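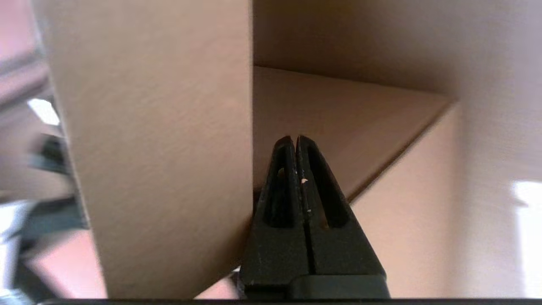
2 min read

Re: wrist camera checks and the jaw cleaning rule

Quick reply before the office closes, sorry for the fragments.

On 30 December 2022, the Hultberg cell list wrote:
> Proposal for section 4 of the handling rules. Wipe the
> jaws at the start of every shift and log it. Stop the run if
> the wrist view shows anything stuck to the fingers.
> Also: no arm goes inside a carton unless the jaws are
> fully closed on the way in. Comments by February please.

Mostly fine with this. Some notes.

Jaws closed on entry - yes, agree, should have been in there from the start. With the two fingers pressed together the tip is narrow and you can get it in next to a flap or a standing panel. Open, you catch the edge. Write it as "closed until past the flaps" though, "fully closed on the way in" leaves people guessing where in ends.

"Anything stuck to the fingers" is too strict. Look at the wrist view at the top - small white specks on the inner side of the jaws, just below the tip. Dust probably, or bits of debris. By your wording thats a stop. Cardboard work is dusty, we'd be stopping all day at Skuter. Suggest: specks get wiped at the next planned pause, anything that covers a slot or keeps the seam from closing is a stop.

The log. Skuter had 1,042 wipe entries last year and I doubt more than 12 got read. Log the stops, log pad or finger changes, leave the wipes as a tick on the shift sheet.

Missing from the draft - light. Same view, far right, there's a patch blown out to white next to the pale cardboard. If the rule is going to lean on the wrist camera then it has to say something about glare. Liem's site rules have a line for it, something like "no judgment of clearance from an overexposed area, re-aim or shade first". I'd just take that wording if they don't mind.

And blur. No clearance calls from a moving arm. Hold still, then look. Guvudano already does this, 2 seconds hold before the check. Seems enough to me but I havent tested it on the taller cartons.

Last thing, can we please not renumber the sections again. The laminated cards all point to 4.

Will send marked up text after the holiday - if somebody else wants to draft the glare part go ahead, say so on list so we dont both do it.

Skuter cell, day shift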